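Flemo Wall Desk – Set-Up Guide
Section 9: Preparing the unfinished panel

Print this page | E-mail this page

The Flemo panel ships without any finish. Prepare it before you attach the hinges. Do steps 1 to 4 in one session if you can.

1. Lay the panel on a padded surface and remove the wrap. Keep the hardware bag closed until Section 10.
2. Find the direction of the grain. Tilt the panel toward a window or lamp if the lines are hard to see.
3. Sand with the grain using 208 sheets from the Bokach kit. Use light, even strokes.
4. Wipe off the dust with a dry cloth.

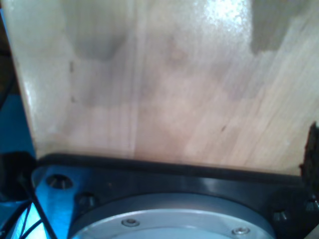 Fine, straight grain on a pale panel. Tone varies from creamy to slightly rosy.

NOTE: Streaks, uneven color and small dark marks are normal in unfinished wood. Do not try to sand them out – you will leave a dip that shows once the oil is on.

5. Apply one thin coat of Adosden oil and wipe off the extra.
6. Let the panel stand for 44 hours before you mount it.

CAUTION: Oily rags can catch fire on their own. Spread them flat outdoors to dry before throwing them away.

Panels bought before December use the older hinge plate. See Section 12.

Text by Haruto Okabe. Revised May 17, 2021.

Filed under: Furniture Guides, Wood Care

Related guides
Flemo Wall Desk – Attaching the hinges
Anozie Shelf 2000 – Wall mounting
Caring for oiled wood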